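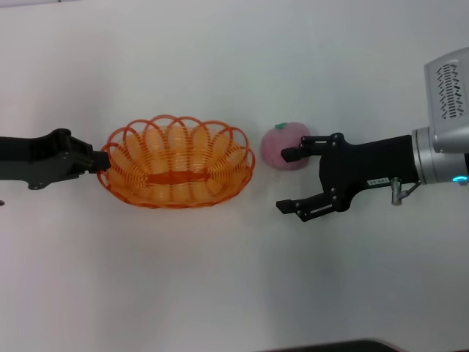

2018-02-10

Play food set, Polside order. Notes on the basket and the fruit.

Went with the orange wire basket in the end. The looped rim is the part Jessie Rennie liked, and it gives small hands something to hold. On a white top the plastic throws an orange tint on the surface next to it. Fine for play, a nuisance for judging felt colours, so do the colour matching away from it.

Pink fruit: Imre Juhász says peach, I say apple. The order sheet from Ornham only says "fruit, pink", so either will do. Leaf at the top stays green. The outline is still a bit lumpy. I would leave it, but if we make more, tease the stuffing out properly before closing the seam. Last batch in October had the same trouble and we unpicked 7 of them.

Leaf stitching: go through the felt twice and knot inside. One pass is not enough, the Pringle sample lost its leaf on the second tug.

Still to make for this order: 16 fruits, mixed colours. Felt is in the tall cupboard, second shelf. We are short of the green, Jessie to reorder.

Check how many fruits the basket takes before fixing the set size. I had put 9 on the sheet but that was from the old basket, which was deeper. Imre to ask Polside if they mind fewer.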